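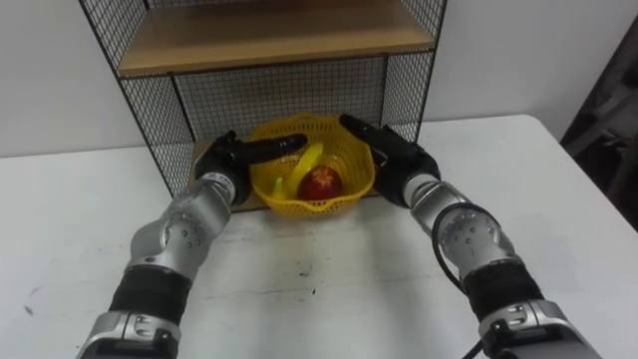
Janka Hrnčiar schrieb:

> ich würde Obst grundsätzlich in etwas Gelochtem aufbewahren. In einer
> geschlossenen Schüssel sammelt sich unten die Feuchtigkeit, und was
> unten liegt, sieht man erst, wenn es riecht. Bei uns stand jahrelang
> eine schöne Keramikschale auf dem Tisch, und wir haben jede Woche
> etwas daraus weggeworfen. Seit wir einen einfachen Kunststoffkorb
> nehmen, ist das deutlich weniger geworden.
>
> Meine Frage an die Liste wäre, wie ihr die Körbe sauber bekommt. In
> den kleinen Öffnungen setzt sich bei mir nach ein paar Wochen ein
> grauer Belag fest, vor allem am Boden. Die Spülmaschine schafft das
> nicht.
>
> Und noch etwas: Waschen vor dem Einlagern oder erst vor dem Essen?
> In der Familie gibt es dazu zwei Lager.

Hallo Janka, hallo Liste,

ich nehme die Punkte der Reihe nach, weil ich mit genau solchen Körben seit Jahren zu tun habe. In der Teeküche in Wurnow haben wir für das Obst ausschließlich runde gelbe Kunststoffkörbe, rundum durchbrochen und mit gewelltem Rand. Im Grunde sind das Küchensiebe.

Zur Reinigung: Die Spülmaschine hat bei uns auch nicht gereicht. Der Strahl kommt nicht richtig in die Öffnungen, und wenn der Korb falsch herum steht, bleibt auf dem Rand Wasser stehen. Ich mache es so:

Korb leeren und trocken ausklopfen, am besten über dem Bioabfall. Stiele, Blättchen und Zwiebelschalen (ja, es legt immer wieder jemand Zwiebeln dazu) fallen so schon heraus.

Eine große Schüssel oder das Becken mit handwarmem Wasser füllen, etwas Spülmittel und einen guten Löffel Natron hinein. Den Korb mit dem Boden nach unten einlegen und eine halbe Stunde stehen lassen.

Dann mit einer Flaschenbürste oder einer alten Zahnbürste von außen nach innen durchbürsten. Von innen nach außen geht auch, aber dann spritzt es mehr. Am Rand einmal in den Wellen entlang, dort sitzt meistens der klebrige Rest vom Steinobst.

Abspülen und kopfüber auf ein Tuch stellen. Erst wieder einräumen, wenn er ganz trocken ist.

Kalk ist eine andere Sache. Falls dein Belag eher weiß als grau ist und sich rau anfühlt, hilft Natron nicht. Dann 5 Esslöffel Essig auf eine Schüssel Wasser und nicht mit dem Natron zusammen, sonst schäumt es nur und beides ist verbraucht. Von Scheuermilch rate ich ab. Sie macht den Kunststoff matt, und an den matten Stellen hängt der Schmutz beim nächsten Mal schneller.

Zum Waschen: erst vor dem Essen. Gøran Holmgren hatte hier im Januar das Gegenteil vertreten und mit Essigwasser gearbeitet. Das mag bei Beeren gehen, wenn man sie danach wirklich trocken bekommt. Bei Äpfeln, Pflaumen und Trauben sehe ich keinen Vorteil. Auf Pflaumen und Trauben liegt dieser helle Film, den würde ich bis zum Essen drauflassen. Wer trotzdem vorher wäscht, sollte einzeln abtrocknen. Im Korb abtropfen lassen genügt nicht, zwischen den Früchten bleibt es lange feucht, auch bei einem Sieb.

Was in den Korb gehört und was nicht, hat bei uns mehr ausgemacht als die Form des Korbs:

Äpfel liegen getrennt. Sie lassen alles andere schneller reifen. Das nutzen wir nur bei harten Avocados und Kiwis, dann kommt für zwei Tage ein Apfel dazu.

Bananen liegen ebenfalls für sich oder hängen. Im Korb bekommen sie Druckstellen, bei den durchbrochenen Körben sogar im Muster der Öffnungen.

Zitrusfrüchte vertragen sich mit fast allem, müssen aber täglich angesehen werden. Eine schimmelige Mandarine steckt die Nachbarn an.

Beeren kommen gar nicht hinein, sondern in einer flachen Schale in den Kühlschrank.

Zur Menge: Ich lege nicht höher als bis knapp unter den Rand, weiches Obst nur in einer Lage. Čestmír Zeman hatte vorgeschlagen, ein Stück Küchenpapier auf den Boden zu legen. Das habe ich ausprobiert und wieder gelassen. Es fängt zwar Saft auf, deckt aber die Öffnungen ab, und dann kann man auch gleich eine Schüssel nehmen. Besser ist ein Teller unter dem Korb, mit etwas Abstand. Wir haben dafür kleine Holzleisten untergelegt, unter 300 Gramm Pfirsiche genauso wie unter einen vollen Korb. Wichtig ist nur, dass er nicht wackelt.

Noch zum Standort, weil das in Vendulas Nachricht auch vorkam: nicht auf die Fensterbank und nicht neben den Wasserkocher. Bei uns hat der Korb einmal einen Sommer lang neben der Kaffeemaschine gestanden, und die Nektarinen waren auf der einen Seite immer einen Tag weiter als auf der anderen.

Zu den Bezugsquellen: Die von Doležal sind etwas dicker im Material und haben keinen scharfen Grat an den Öffnungen. Die von Kumwood waren billiger, aber den Grat musste ich bei jedem mit feinem Schleifpapier abnehmen, sonst ritzt er die Haut von Pfirsichen. Ich habe beide in derselben Größe, sie lassen sich aber nicht ineinander stapeln. Falls jemand auf der Liste ein Modell mit Deckel kennt, der ebenfalls gelocht ist, wäre ich für einen Hinweis dankbar. Es geht um die Fruchtfliegen. Im Moment lege ich ein dünnes Baumwolltuch darüber und klemme es mit Wäscheklammern am Rand fest. Das hält, ist aber beim Herausnehmen lästig, und die Hälfte der Leute klemmt es nicht wieder an.

Eine Rückfrage an dich, Janka: Ist der graue Belag nur am Boden oder auch an den Seiten? Wenn es nur der Boden ist, würde ich zuerst nachsehen, worauf der Korb steht. Bei einer Wachstuchdecke hatte ich das auch schon, da kam die Farbe von unten.

Das Merkblatt zur Lagerung, nach dem Wendell Van Dusen gefragt hat, überarbeite ich gerade. Die alte Fassung stimmt bei den Birnen nicht, bitte nicht mehr weitergeben. Die neue kommt über die Liste, sobald der Abschnitt zu Steinobst fertig ist.

Viele Grüße aus Wurnow
Vendulas Tischnachbar vom letzten Treffen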